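Two Legs and a Coat Rack

Every few months someone tells me the home helper is ready. It will hang up the coats, wipe the desk and be done before you get back with the groceries. I have been collecting pictures of these machines since September, and I still do my own laundry.

The question for this gallery is a plain one: can any of them do a chore yet, start to finish, in a room nobody has tidied up for them first? I have asked it at Lorkden and at Covness. The answers were long and mostly about next year.
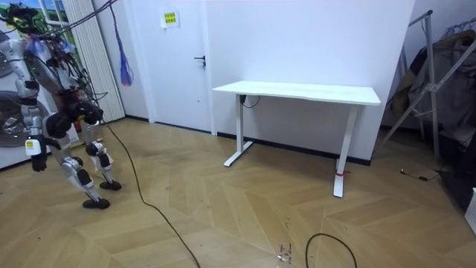
Shamim Dogar

A walking pose, knees bent, a black gripper pointing at the floor. Behind it stand a white desk and a rack of dark coats, the sort of corner most of us have at home.

Look at the floor before you look at the robot. A long thin cable runs across the wooden planks from near its feet, and there is another loop of it farther along. My mother would call picking those up the first job of the day. I would settle for a machine that could be trusted to step over them.

The coats are the harder test. Cloth folds, slides and catches on itself, and a sleeve is never in the same place twice. When I asked Fikri Jugah at Covness how long it would take one of his machines to hang up a winter coat, he said the longest try had run to 96 minutes – and that one ended with the coat on the floor. I liked him for telling me.

Then there is the closed door with its lever handle. People who sell these things like to talk about stairs, but a helper that can't let itself into the next room is a helper for one room. I'd want to see it go through with a full basket, and then come back for the socks.

Readers with a picture of a robot finishing a real chore, unpaid and unrehearsed, can send it in. I will run it at the top of the page.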